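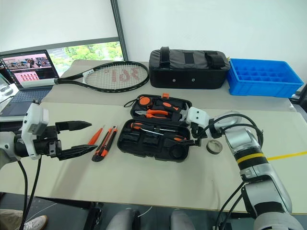
Breser Home Tool Kit review

By Parveen Jafri
Tuesday, June 4, 2019

Print this article | E-mail this article

The Breser is a household kit in a molded black case, sold at $43. I used it for 20 days on flat-pack furniture, two door closers and a leaking trap under a sink.

Case. Both halves hold tools. The tape measure and pliers are stored in the lid, and the long screwdriver lies across the upper compartment of the base. Retention in the lid is firm enough that the pliers stayed put with the case standing on end. The recesses are cut close to the tools, so anything you add later has to travel separately. Weight with everything in place is 505 g on my kitchen scale.

Screwdrivers. The long one is the best item in the kit. The slender shaft reaches recessed hinge screws that a stubby driver can't, and the tip showed no rounding after a Skonduler wardrobe. The handle is a little thick for small hands.

Pliers. Jaws meet evenly along their length. The pivot was stiff out of the box and needed a drop of oil. Adequate for compression nuts, not for anything seized.

Tape. Accurate against my steel rule to 228 mm, the longest check I could do. The lock slips if you pull hard - a nuisance when measuring alone.

The Kwok kit costs less but has a looser case. For occasional repairs I would take the Breser.

Search reviews
Enter keyword Go

Related reviews
Kwok Compact Tool Kit
Zitance Folding Workbench
Skonduler Two-Door Wardrobe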